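Forum Robotik & Zelle » Einrichten und Wartung » Zweiarmiger Humanoid: Griff auf Stoff geht daneben

ott_v
Guten Abend zusammen. Ich betreue bei uns einen Tisch mit zweiarmigem Roboter, Steuerung von Onditz, Hände mit fünf Fingern. Seit dem Umzug ans Fenster greift die linke Hand bei durchsichtigen Teilen neben das Teil. Am Vormittag ist es schlimm, nach 20 Uhr mit Lampe ist alles in Ordnung. Die Kalibrierung habe ich zweimal wiederholt, Fehlercode 1107 kommt trotzdem. Hat jemand eine Idee, wo ich anfangen soll?
Gruß, Ott Vītola

Lavora
Handgelenk prüfen. Bei uns war eine Schraube am Flansch lose, gleiches Bild. Nach jedem Transport alles nachziehen, dann erst kalibrieren.

ott_v
Danke, die Schrauben habe ich kontrolliert, sie sind fest. Mit undurchsichtigen Teilen greift dieselbe Hand auch am Vormittag richtig.

khanyi_a
Dann ist es für mich nicht mechanisch. Ein loser Flansch kennt keine Uhrzeit. Ich tippe auf das Licht. Wie ist der Tisch bezogen, und kommt die Sonne direkt darauf?
Khanyisile Adams

Lavora
Da bin ich nicht einverstanden. Metall dehnt sich in der Sonne, wir hatten das in der Halle bei Tranum. Eine Hand kann sehr wohl eine Uhrzeit kennen.

paulauskas
Mag sein, aber dann würde er auch die undurchsichtigen Teile verfehlen. Bitte ein Bild aus der Kopfkamera einstellen, wenn die Sonne da ist. Ohne Bild raten wir nur.

ott_v
Hier das Bild von der Kopfkamera, beide Arme in der Ausgangsstellung. Die klare Dose vorne ist das Teil, das er am häufigsten verfehlt. Das dünne durchsichtige Stäbchen neben dem kleinen Stempel findet er auch fast nie.
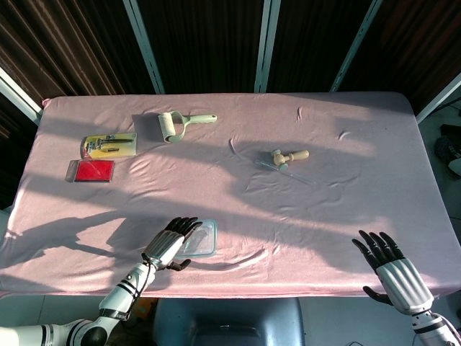
Antworten nach dem Bild

khanyi_a
Die Schatten der eigenen Arme liegen auf dem Tuch, und die Falten machen noch Kanten dazu. Ich würde zuerst das Fenster abdunkeln, danach den Bezug neu spannen. Erst dann neu kalibrieren, sonst weißt du nicht, was geholfen hat.

Lavora
Das mit der Sonne gebe ich zu. Den Flansch würde ich trotzdem mit dem Drehmomentschlüssel prüfen, "fest" ist kein Wert.

paulauskas
Und die Belichtung der Kamera auf manuell stellen. Bei mir ist es Parameter 173, in deiner Version heißt er vielleicht anders.

ott_v
Vielen Dank an alle. Morgen ab 9 Uhr hänge ich ein Rollo vor das Fenster und mache einen Durchlauf mit der Dose, ohne etwas anderes zu ändern. Den Drehmomentschlüssel muss ich mir ausleihen. Ich melde mich mit dem Ergebnis.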